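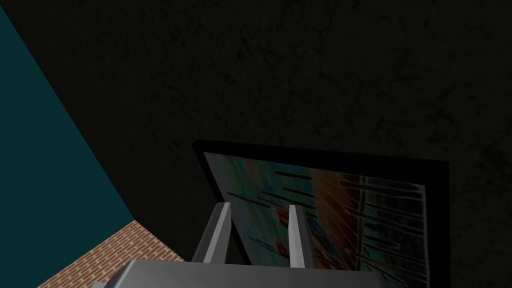 # How a Painting Gets Old, and How People Look After It

A painting looks as if it will stay the same forever. It hangs on a wall, it doesn't move, and it looks the same on your second visit as it did on your first. But paintings change all the time. The changes are very slow, so you would need to watch for years to notice them.

## What a painting is made of

An oil painting on canvas has layers, a bit like a sandwich.

At the back is the **canvas**, a strong cloth pulled tight over a wooden frame called a **stretcher**. (This is different from the fancy frame you see from the front.) On top of the canvas is the **ground**, a smooth coat that stops the paint from soaking into the cloth. Next comes the **paint**, sometimes in one thin coat and sometimes in many. Last of all, many painters add **varnish**, a clear coat that protects the paint and makes it shine.

Paint has two main parts. The color comes from a powder called **pigment**. Pigments can be made from rocks, clay, plants, burned bones, or even insects. The powder is mixed with something sticky that holds it together. In oil paint, the sticky part is an oil pressed from seeds or nuts.

## Why paint cracks

Look closely at a very old painting and you will probably find tiny cracks. There is a word for this pattern: **craquelure**. You say it "krack-LOOR."

Oil paint doesn't dry the way a puddle does. The oil takes in oxygen from the air and slowly turns hard. The top may feel dry after a few days or weeks, but the paint keeps on hardening for many years. Hard paint can't bend very well.

Meanwhile, the canvas keeps moving. Cloth and wood change size a little when the air gets damp and again when it gets dry. The stiff paint is stuck to something that pulls and relaxes, over and over, and in the end it cracks.

Paintings on wood often crack in lines that follow the grain. Paintings on canvas can have cracks like a net. If somebody once bumped the canvas, there may be a set of rings like a spider's web.

## Why colors change

Light gives us color, but it also wears some colors out. If you have ever left a sheet of colored paper in a sunny window, you have seen this happen. Some reds made from plants or insects fade to pale pink. A green made by putting yellow over blue can turn blue when the yellow fades. That is why some old pictures have trees with oddly blue leaves.

Other pigments hardly change. Colors made from earth, such as brown and rust red, are very tough. People used them on cave walls thousands of years ago, and we can still see them.

Varnish changes too. Many old varnishes turn yellow or brown. A sky that looks like evening may have been painted as a bright blue morning.

## The people who do the repairs

A person who cares for old art is called a **conservator**. Consuelo Iglesias is a conservator at the Cuesta Museum. She learned chemistry, art history, and painting for her job.

"Most of my day is looking," she says. "I might look at a painting for a week before I touch it."

She uses several kinds of light. A lamp held low at one side makes every bump and dent throw a small shadow. **Ultraviolet light** makes old varnish glow a cloudy green, and newer repairs show up as dark spots. **X-rays** go through the paint and can show a picture hidden underneath. Painters sometimes used a canvas twice to save money.

One picture at Cuesta shows a farmhouse by a river. Its X-ray showed a boy holding a goose. The boy is still there under the river, and the museum has left him where he is.

## Cleaning

Consuelo cleans with cotton swabs that she rolls herself on thin sticks. First she tests a spot near the edge, smaller than a pea. She tries one liquid, then another, until she finds one that lifts the dirt and leaves the paint alone. For plain dust and grime, some conservators use their own spit! It is warm, it is a little bit sticky, and it has things in it that break down grease. (Never try this on a painting yourself.)

The farmhouse picture took 696 swabs. Her helper, Lalit Mishra, kept the tally in a notebook.

When the cleaning is done, Lalit fills in the places where paint has fallen off. He has two rules:

1. Paint only where the old paint is missing, and never on top of it.
2. Use paint that can be taken off again.

The second rule is there for future conservators, who may know a better way to do the job.

## Keeping a painting safe

It is easier to protect a painting than to mend one. Museums do it with a few simple habits.

- **Steady air.** Machines keep the rooms from getting too damp or too dry.
- **Low light.** Drawings and watercolors get even less light than oil paintings. Some are shown for a few months and then rest in the dark.
- **No touching.** Fingers leave oil and salt behind, even clean ones. The Cuesta Museum had about 800 visitors on its busiest day in June. One touch from each of them would leave a greasy mark.
- **Clean storage.** Most museums own more art than they can hang. Cuesta has 88 paintings on its walls and 700 in storage, on tall racks that slide out like drawers.

## Try it: fade a color

You will need two sheets of the same colored construction paper, some coins, and a sunny window.

1. Lay both sheets flat and put a few coins on each one.
2. Leave one sheet on the windowsill, where the sun reaches it.
3. Put the other sheet in a dark closet.
4. Wait three weeks. Don't move the coins.
5. Lift the coins and compare the two sheets.

Try it again with red, blue, and brown paper, and write down which one changes most.

## Words to know

**Canvas** – strong cloth used for painting on

**Conservator** – a person who cares for and repairs art

**Craquelure** – the pattern of fine cracks in old paint

**Pigment** – the powder that gives paint its color

**Varnish** – a clear coat on top of the paint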